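3.2 Materials and Conditioning of the Test Panels 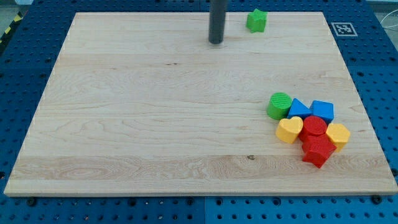 Figure 4. Maple-like board with horizontal grain and a small knot near the lower middle.

Seasonal movement in solid wood tabletops is a common source of complaints in school and library furniture, yet most published guidance still relies on shrinkage values measured on small, clear samples. Such samples are cut to exclude knots, sloping grain and other local features, and they are usually dried under conditions that no reading room would ever reach. The present study used full panels in the condition in which a furniture shop would accept them. Wavy grain was allowed, and so were small knots of the kind seen in Figure 4, where the lines of the grain swirl around a dark spot no larger than a minor blemish. Panels with open splits, loose knots or bark pockets were returned to the supplier. This choice makes the results less tidy than those obtained from clear stock, and the spread of values reported in Section 4 should be read with that in mind.

All panels were bought from a single mill, Bouvier, and were delivered in one load in November. The mill reported that the lumber had been kiln-dried and then stored under cover, but it could not supply drying records for individual boards. Moisture content on arrival was therefore measured in our own laboratory with a pin meter, and the readings were checked against oven-dried offcuts taken from the same boards. The two methods agreed well in the middle of the range and less well at the dry end, where the meter tended to read low. The oven-dry values are used throughout the analysis. Meter readings are given only in the appendix.

Each panel was trimmed to a length of 900 mm along the grain and a width of 300 mm across it. Panels were sanded on both faces to the same grit and the end grain was left unsealed. Sealing the ends is normal practice in the trade, and its absence here was debated at some length during the planning of the work. An earlier trial by Yimer had shown that hand-brushed end sealer varied so much in thickness that it added more scatter than it removed. Leaving the ends bare meant faster exchange of moisture near the ends of each panel, and for this reason no width measurement was taken close to either end.

The panels were divided into 4 groups. The first was left without finish. The second received Clomier oil, wiped on and wiped off, with a full day between coats. The third received a water-based varnish sold under the name Dradetti, and the fourth received the same varnish on the upper face only. The last treatment was included at the request of two school districts, whose maintenance staff had reported that the undersides of refinished tables were often left bare to save time. It is a poor practice in theory, as the two faces of the panel then take up moisture at different rates, but the authors could find little measured evidence of how much cupping it causes over a normal school year.

Finishing was done in a separate room by one technician, so that differences in hand and pace would not be mixed in with differences between the products. The technician kept a written log of the room temperature, the time between coats and the amount of finish drawn from each can. One can of Dradetti was found to have thickened and was discarded before use. Two panels in the third group showed runs along one edge and were sanded back and coated again, and these are marked in the data tables. Their exclusion does not change any of the results described below.

3.3 Measurement of Width and Cup

Width was measured at fixed stations marked on the long edges with a scribed line. A scribed line was preferred to pencil after the first round of handling, when several pencil marks were rubbed away. Two steel pins were set lightly into the edge at each station and the distance between them was read with a long caliper. The caliper was checked against a reference bar at the start and end of every session, and readings were repeated in full whenever the two checks disagreed. This occurred on a few occasions, most often after the heating in the building had been turned down overnight.

Cup was taken as the greatest gap between the panel face and a straightedge laid across the width. Feeler gauges were used for small gaps and a depth gauge for larger ones. The sign of the cup was recorded as positive when the upper face was hollow. Several earlier authors have used the opposite convention, and readers who wish to compare our figures with theirs should take care on this point.

In total, 1,011 width readings were taken over the course of the study. A small share was rejected before analysis, in most cases because a pin had been knocked out of place between sessions. Where a pin had moved, it was reset and a new baseline was taken for that station, and the readings before and after the change were treated as two separate series. This is a cautious approach and it shortens some of the records, but attempts to join the two parts with a correction gave results that depended too strongly on the person making the correction.

The panels were kept in the Vuletti reading room, which is heated in winter and opened to outside air in summer. They rested on open racks along the north wall, away from direct sun, with a gap beneath each panel so that air could reach both faces. Relative humidity was logged at each end of the racks. The two loggers tracked each other closely for most of the year, although the one nearer the entrance showed short, sharp drops on cold mornings when the doors were propped open. These drops were too brief to have a clear effect on moisture content, and they are smoothed out in the averages used in Section 4.

3.4 Limits of the Method

Several limits should be stated plainly. The panels carried no load and were not fixed to a frame, whereas a tabletop in service is held by screws or clips that restrain it to some degree. The stock came from one mill and one delivery, and wood from another region may behave differently. The record covers a single heating season and the summer before the racks were cleared on 2003-06-17, so that slow changes over many years – the gradual hardening of an oil finish, for instance – could not be observed.

Knots were not treated as a separate factor. Their position was noted on a sketch of each panel, and Mihret Yimer later compared these sketches with the width stations to see whether stations near a knot behaved differently from the rest. The number of stations involved was small, and the comparison is given in the appendix without a test of significance.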